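Workshop news: sorting on the humanoid

The Saarinen group has the humanoid on its feet and spent most of August on the sorting job. Both wicker baskets are on the white desk again, with a handwritten "fruits" label to go with them. Members who have followed the build since the Tresuvholm move will know that the arms came first and the legs took the rest of the year.
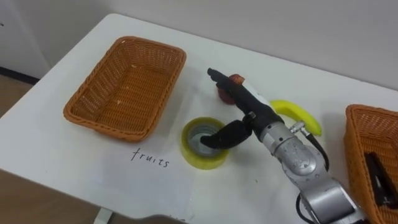
Control runs on the Elto board, with firmware build 2142. The earlier build dropped the wrist encoder whenever the shoulder drew full current, and that is fixed. Finger force is still set by hand in the config file. Please leave it at 8 unless you have talked to the group first, and write any change in the log. 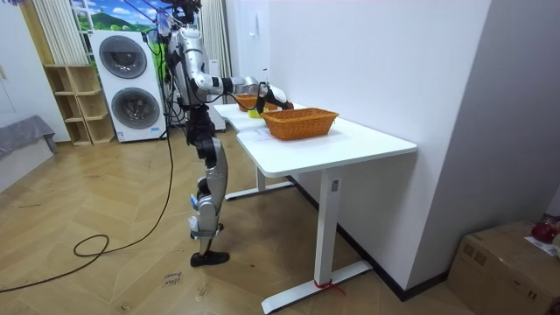 Two jobs are open. The cable needs a proper route down the back of the torso, with enough slack for a step to either side. The knee straps are also due for replacement, and Gasesa has quoted us for a set in a wider webbing. Anyone who can sew heavy material is welcome to quote against them. 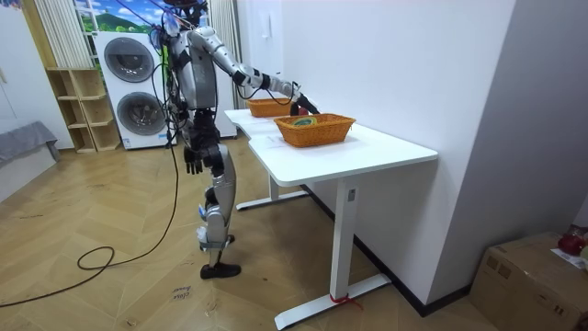

Next on the list is using both arms for a single pick. The code for the second arm is in the shared folder but has not been merged. Build sessions start at 2 in the afternoon, and the desk height should stay where it is between sessions, as the arm calibration depends on it.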